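January
By Anastasia Deligiannis
Reading time: 5 minutes

We use cookies to remember your reading settings. Accept | Manage

Handout 5. From demonstration to action: preparing the data for a grasping policy

These notes go together with the lecture and with the second exercise sheet. Please read them before you open the Flukard repository, as the names of the functions are the same as the names I use here. The first version was written by Morven Ogilvie, and the part about time stamps is still mostly hers.

1. What we have and what we want

We have recordings made with a hand-held gripper that carries its own camera. Each recording gives us a video, the opening width of the fingers, and an estimate of the pose of the camera over time. We want a policy: a function that takes the last few observations and gives back a short sequence of actions. An action here means a change of pose of the gripper together with a target width.

The word "change" is important. If we store the poses in the frame of the map, the policy must learn where the table stood on the day of recording. It will then do badly on any other table. So in Flukard every action is written relative to the pose of the gripper at the moment when the observation was made. If T_t is the pose at time t, then the action for step k is inverse(T_t) times T_(t+k). Students often take the product in the wrong order. The result looks reasonable for small rotations and becomes wrong for large ones, so test your code with a rotation of 90 degrees.

2. Time stamps

The video, the width and the pose do not arrive at the same moment. The video has a delay from exposure to storage, and the pose is computed later from the same images. Before anything else, bring all three to one clock. The tool lamach_sync does this. It looks for the moment when the fingers close in the image and compares it with the moment when the width signal falls.

In our training set the offset was over 100 milliseconds for many files. This seems small, but a hand moving quickly goes several centimetres in that time, and the policy would learn to close the fingers too late. Correct the offset per recording. Do not use one mean value for the whole set – the offset changes when the device is started again.

For the positions we interpolate linearly. For the rotations we use spherical interpolation on unit quaternions, and we check the sign before interpolating, because q and -q are the same rotation.

3. Throwing away bad episodes

The Brendovo set contains 1,552 episodes before filtering. We remove an episode when one of these is true:

- the pose tracking was lost for longer than 700 milliseconds
- the width signal never changes
- the pose jumps between two neighbouring images by more than the hand can move
- the file ends before the fingers open again

Do not repair a long loss of tracking by interpolation. A straight line through a missing piece of curved motion teaches the policy a motion that no person made. For shorter losses the script fills the missing part and sets a flag, and you can decide later if you keep it.

4. The image as an input
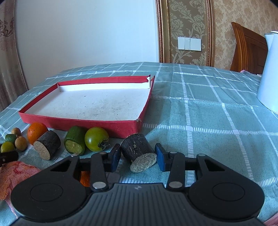
The policy receives the image directly, without a list of objects or their positions. For this reason we must ask which parts of the image are constant and which parts carry information. The gripper body takes a large area at the bottom, and a network can spend much of its capacity on it if we crop badly. The two blue finger pads are a different matter: with the bark-covered cylinder between them, they show how the tool stands to the object, and this relation remains useful when the table changes. Keep the pads inside the crop always. The pale squares of a tablecloth or the red side of a box lid should not decide the action, and colour augmentation helps a little against this. Use it moderately, or an orange and a green tomato will become difficult to tell apart, and some tasks in the exercise depend on the kind of object.

A second point concerns masks. Some groups paint the gripper body black in training and also on the robot. This is allowed in the exercise, but the mask must be the same in both places, to the pixel. Kazemi, our evaluation tool, has an option to draw the mask edge over a test image so that you can compare them.

5. Running the policy

On the robot we predict sixteen actions and execute the first eight, then predict again. While the network is computing, the arm continues to move, so the first predicted actions are already in the past when they arrive. Drop them by time stamp. Do not simply send them faster.

Limit the speed in the controller and not in the policy. If the controller must limit often, write this in your report – it usually means that the time offset from section 2 was not removed.

For the exercise, hand in the list of removed episodes, a plot of the width signal before and after synchronisation, and one page of text. The plot needs axis labels with units.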